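I have now been looking after this thing for five months and I still think a person with two hands and a decent chair would do the job faster. I say so every time Rohani Lumbantobing asks how the robot is going, and every time she writes it down as "good progress".

The job is bagging. The robot has to take hold of a thin blue plastic bag and get it where it's supposed to go. The Kokkonen brochure calls this "a routine soft-goods task". I have a drawer of split bags that says otherwise. Thin film has no shape of its own, it sticks to itself, and it does something different each time you let go of it.

So most of my week goes on setup. Grip force first. The default in the Plillard software was 1714, in units the manual never gets around to naming, and at that setting it went through film like a fork through wet tissue. Seidu Arthur talked me down to 840, which seems to be the sweet spot for now. Then approach angle, then closing speed, which I keep at 80 per cent whatever the sales bloke in Tarkville reckons.

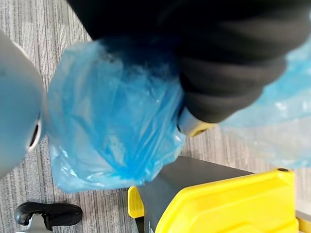 Wrist camera view, gripper finger up against the bag.

What I look for in the wrist view is whether the finger is pressing on a proper bunch of plastic or just one skinny fold. A bunch gives you some forgiveness. With a single fold you may as well stop the run and go and put the kettle on. The software has a confidence score for this and I ignore it, having watched it sit on a lovely green number while holding nothing at all.

Then there's the hand. Fingers with that many little joints need looking after, and the schedule that came with ours was plainly written by somebody in an office. It says to check the pivots every May. Once a year! I check them every Monday with a torch, and I go over the fingertip pads too, feeling for nicks with my thumb. Senan Dolan thinks I'm being precious about it. Senan also thought we could skip recalibrating after the move from Bakum, and we lost two days to that.

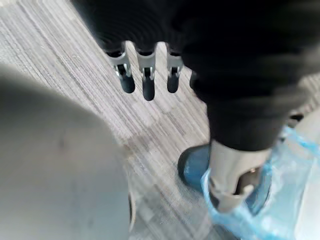

The sleeve is my other grumble. Fabric over an arm is fine until it starts to ride up, and then you've got a colour mismatch between what the camera expects and what it gets, and a loose edge near moving parts. I pull it straight before the first run and again after lunch. Pejman Dehghan has suggested a strap. I'd want to see the strap last a fortnight before I organised one for every arm in the place.

I'll admit the newer settings are kinder to the bags, and I've binned fewer of them lately. Whether that's the force setting or the new roll of bags I couldn't tell you, and I don't trust anyone who says they can after one week. Lăcrămioara Dinu wants to put the closing speed up next. I've asked for another week at 80 first, and she's thinking about it.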